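Tema 4. El maíz: la planta, la mazorca y el grano
Asignatura: Cultivos herbáceos
Apuntes de clase preparados por Hildegard Seidel. Las prácticas de este tema las lleva Pirmin Kälin.

4.1. De qué planta hablamos

El maíz (Zea mays L.) es una gramínea anual de ciclo primaveral o estival, con metabolismo C4. Pertenece a la misma familia que el trigo, la cebada y el arroz, pero se aparta de ellos en un rasgo que condiciona casi todo su manejo: las flores masculinas y las femeninas están en inflorescencias distintas de la misma planta. Es, por tanto, una especie monoica. La inflorescencia masculina es el penacho o panoja, situado en el extremo del tallo. La femenina es la mazorca, que nace en la axila de una hoja, hacia la mitad de la planta.

El antepasado silvestre es el teosinte, una gramínea ramificada que todavía crece en México y en parte de Centroamérica. La domesticación se sitúa en el suroeste de México, en la cuenca del río Balsas, hace unos nueve mil años. El teosinte tiene espigas pequeñas, con pocos granos dispuestos en dos hileras y encerrados cada uno en una cubierta dura. En el maíz cultivado el grano queda desnudo sobre un eje grueso, el zuro u olote, y las hileras son muchas más.

Conviene retener dos consecuencias de este cambio. La primera es que el maíz no se dispersa solo: los granos quedan sujetos al zuro y envueltos en brácteas, y si una mazorca entera cae al suelo, las plántulas que salen de ella compiten entre sí hasta ahogarse. La segunda es que la planta concentra sus reservas en uno o dos puntos, de modo que un fallo en la floración femenina no se compensa después con otras espigas, como sí puede ocurrir en el trigo con el ahijamiento.

4.2. Partes de la mazorca

Vocabulario que se pedirá en el examen. Entre paréntesis van otros nombres usados en distintos países; cualquiera de ellos se dará por bueno.

Zuro (olote, tusa, coronta, marlo): eje central donde se insertan los granos.
Espatas o brácteas (chala, totomoxtle, perfolla): hojas modificadas que envuelven la mazorca.
Estilos o sedas (barbas, pelos): un filamento por cada óvulo, que recoge el polen y lo conduce.
Pedúnculo: tallo corto con entrenudos muy próximos que une la mazorca a la caña.
Grano: botánicamente un fruto, la cariópside. Pericarpio y semilla están soldados.

Ojo con «tusa»: en unos países es el zuro y en otros la envoltura. En el examen indicad a qué parte os referís.

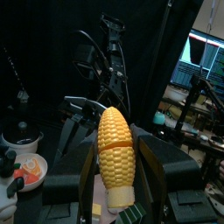 El número de hileras es siempre par. La razón está en el desarrollo: cada primordio de espiguilla se divide en dos, y cada una de las dos espiguillas resultantes da un solo grano, porque la flor inferior aborta. El número de hileras queda fijado pronto, cuando la planta tiene todavía pocas hojas desplegadas, y depende sobre todo del genotipo. El número de granos por hilera se determina más tarde y es mucho más sensible al agua y al nitrógeno disponibles.

Para los ejercicios usaremos como referencia una mazorca de 800 óvulos. No todos llegan a grano. Los de la base son los primeros en emitir el estilo y los de la punta los últimos, y cuando el polen escasea o el calor aprieta son estos últimos los que se pierden. Una punta sin granos no indica por sí sola un problema grave. Un hueco en el centro o en la base sí debe hacer sospechar de una mala coincidencia entre la salida de las sedas y la emisión de polen.

4.3. Estructura del grano

Pericarpio. Capa externa de origen materno. Puede ser incolora, roja o jaspeada. Al proceder de la planta madre, todos los granos de una mazorca tienen el mismo genotipo de pericarpio, sea cual sea el polen recibido.

Aleurona. Capa exterior del endospermo, normalmente de una sola célula de grosor. Es la responsable de los granos azules y morados.

Endospermo. Ocupa la mayor parte del grano. El almidón puede presentarse como fracción harinosa, blanda y opaca, o como fracción vítrea, dura y translúcida. El color amarillo o anaranjado del endospermo se debe a los carotenoides.

Embrión o germen. Contiene la mayor parte del aceite.

La aleurona y el resto del endospermo proceden de la doble fecundación, así que el polen influye en su color ya en la misma mazorca. A este efecto se le llama xenia. Por eso en una parcela de maíz blanco pueden aparecer granos amarillos sueltos cuando hay un vecino con maíz amarillo sin aislamiento suficiente — el caso de las parcelas de Hartley que vimos en el tema anterior.

4.4. Tipos de maíz según el endospermo

Dentado. Fracción vítrea a los lados y harinosa en el centro y la corona. Al secarse, la parte blanda se contrae y deja la hendidura característica. Pienso, almidón, etanol.

Duro o cristalino (flint). Capa vítrea gruesa que rodea un núcleo harinoso pequeño. Grano redondeado, buena conservación, apreciado para polenta y sémolas.

Harinoso. Casi todo el endospermo es blando. Fácil de moler a mano, más vulnerable a insectos y hongos en el almacén. Muy extendido en los Andes.

Reventón o palomero. Grano pequeño, endospermo muy vítreo y pericarpio resistente. El agua interior se convierte en vapor al calentarse hasta que el pericarpio cede.

Dulce. Mutaciones como sugary1 o shrunken2 frenan el paso de azúcares a almidón. Se recolecta inmaduro, en estado lechoso. El grano seco queda arrugado.

Ceroso. Almidón formado casi exclusivamente por amilopectina. Industria alimentaria y adhesivos.

Estas categorías son prácticas y no corresponden a grupos evolutivos. Dos maíces dulces pueden estar menos emparentados entre sí que uno de ellos con un dentado de su misma región.
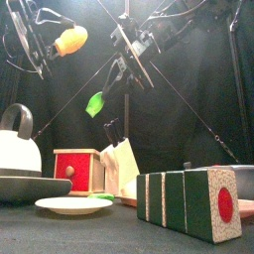 4.5. Floración y polinización

El penacho suele empezar a soltar polen un poco antes de que asomen las sedas. La especie es alógama: la gran mayoría de los granos proceden de polen de otras plantas, transportado por el viento. El polen pesa mucho para ser anemófilo y casi todo cae a pocas decenas de metros de su origen.

El intervalo entre la emisión de polen y la aparición de sedas se abrevia ASI en la bibliografía inglesa. Con sequía, las sedas se retrasan y el penacho apenas lo hace, con lo que el intervalo se alarga y el cuajado cae. Es uno de los caracteres más usados para seleccionar tolerancia a la sequía, y se mide sin más instrumento que una libreta.

Método de comprobación en campo: se arranca con cuidado una mazorca unos días después de salir las sedas, se retiran las espatas sin tirar de ellas y se sacude con suavidad. Los estilos de los óvulos fecundados se desprenden; los demás siguen unidos.

4.6. Componentes del rendimiento

El rendimiento se descompone así:

plantas por hectárea × mazorcas por planta × granos por mazorca × peso medio del grano

Ejercicio 1. En una subparcela de Odthorpe sembrada con el híbrido Kuron se han cosechado 96 mazorcas, una por planta. Suponed 800 óvulos por mazorca y un cuajado del 75 %. Calculad los granos totales de la subparcela y el peso seco para un peso de mil granos de 300 g.

Solución: 800 × 0,75 = 600 granos por mazorca; 600 × 96 = 57 600 granos; 57,6 × 300 g = 17 280 g, es decir, 17,28 kg.

Ejercicio 2. Un agricultor de Istham entrega 2151 kg de grano con un 20 % de humedad. Expresad la entrega al 14 %.

Solución: la materia seca es 2151 × 0,80 = 1720,8 kg. Dividiendo entre 0,86 se obtienen 2000,9 kg. El error habitual es restar directamente seis puntos al peso inicial, lo que da 2021,9 kg.

4.7. Madurez y cosecha

La madurez fisiológica se alcanza cuando se forma la capa negra en la base del grano, con una humedad que ronda el 30-35 %. A partir de ahí el grano ya no gana peso, solo pierde agua. Para localizarla se desprende un grano del centro de la mazorca y se raspa la punta con la uña o una navaja.

Antes de la capa negra puede seguirse la línea de leche, que es la frontera entre el almidón sólido y la parte todavía líquida. Avanza desde la corona hacia la base. Para ensilar la planta entera se suele cortar con la línea entre la mitad y los dos tercios del grano, comprobando siempre la materia seca de la planta.

En variedades de ciclo largo y otoños húmedos, la cosecha puede retrasarse hasta diciembre. Se ahorra en secado, pero aumentan el encamado y el riesgo de fusarium en la mazorca.

4.8. Para la práctica

Traed bata, navaja, regla y cuaderno. Cada pareja recibirá mazorcas de dos tipos distintos y deberá entregar: número de hileras, longitud de la parte granada, un corte longitudinal del grano dibujado y rotulado, y el tipo de endospermo con una frase de justificación. Los grupos de Muthu Kaimal y Fouad Lahlou empiezan a las 9:30; el resto, a las 11:30.

Los dibujos se hacen a lápiz. El informe se deja en el casillero de Pirmin Kälin antes de la siguiente clase teórica.

Tema siguiente: 4 bis, nixtamalización y otros tratamientos del grano.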